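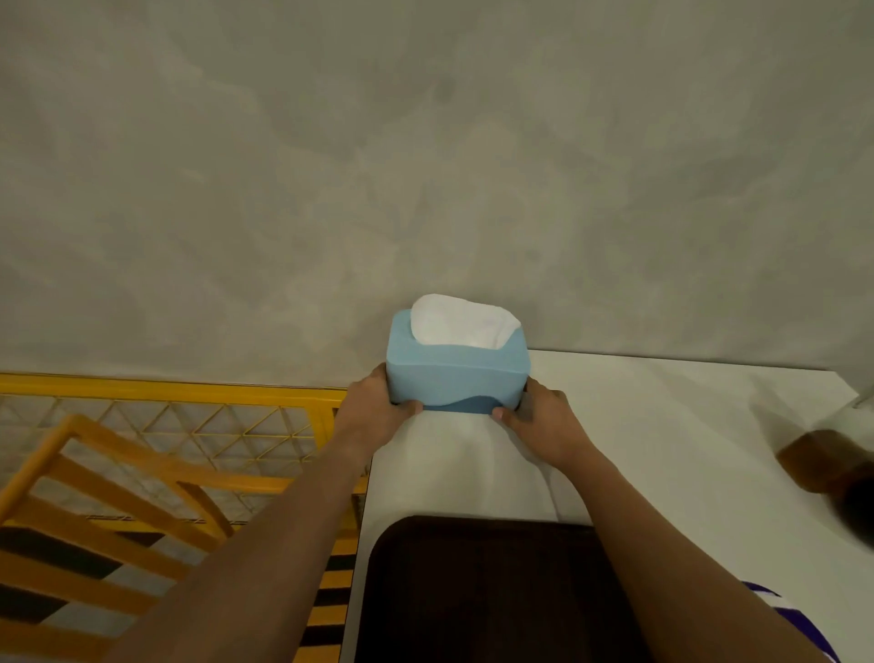 Flokia, 19/09/2025

The Ninus Open Day is a public demonstration of household robotics held at the Rundeler workshop in Flokia. It is run by the Ninus project, which studies how people handle ordinary things at a table and uses the recordings to train robots for light housework. The event was first held in April as a visit for local students and was later opened to anyone who signed up. Entry is free, but groups are limited to 60 visitors a day.

Program

The day is divided into short sessions. Each begins with a talk on the week's task, followed by a demonstration at the table and a period for questions. The tasks are small ones: moving a tissue box, setting down a tray, putting a bottle back in its place. Visitors stand behind a line on the floor during the demonstration and may walk up to the table afterward.

The tissue box task is usually shown first. A light blue box with rounded corners is held at both ends, and the person doing the task keeps to an ordinary pace. The project asks for this because early recordings, in which people moved slowly and carefully, gave results that did not carry over well to normal homes.

Recordings are made from head height, so that the view is close to what a person doing the chore would see. At the time of the open day the collection held 3802 recordings, of which 335 were of the tissue box task. The rest covered wiping, stacking, folding and sorting. A recording is kept only after it has been checked by a second person.

Table setup

The demonstration table is white and stands against a gray wall, with yellow lattice railing to either side. Small items such as a pump bottle and a dark vase with a sprig of green leaves share the surface with the box. According to the program sheet, the layout is changed between sessions — a robot trained on one fixed layout tends to fail when something is moved a few inches. The "ClayGO" sticker on the tabletop carries the words "Clean as you go."

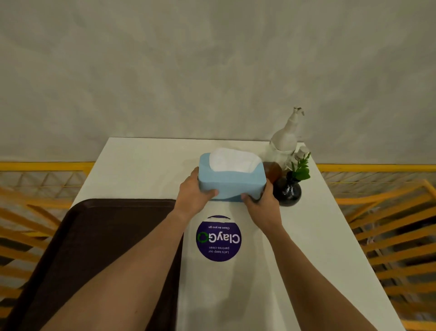 Chi-keung Tsai remarked during the question period that two-handed work was the part he would most like to see handled well, as most chores at home need one hand to steady a thing while the other does the job. He asked how long it would be before a robot could do the task in a kitchen it had not seen before. The staff gave no date. They replied that changes in lighting and table height still caused many of the failures in their tests.

Reception

Written comments were collected at the door. Many visitors liked being close to the work, and several asked for longer sessions. The most common complaint was the sound in the hall, which made the talks hard to follow from the back. A smaller number wanted to see more failed attempts, and the project agreed to add a session on them — it had been left out for lack of time.

Related events

The Yeh program, a separate series at the same workshop, covers warehouse sorting and is meant for people already working in the field. It lasts 3 days and requires a fee. Visitors to the open day may put their names down for it, although places are given first to people from local firms.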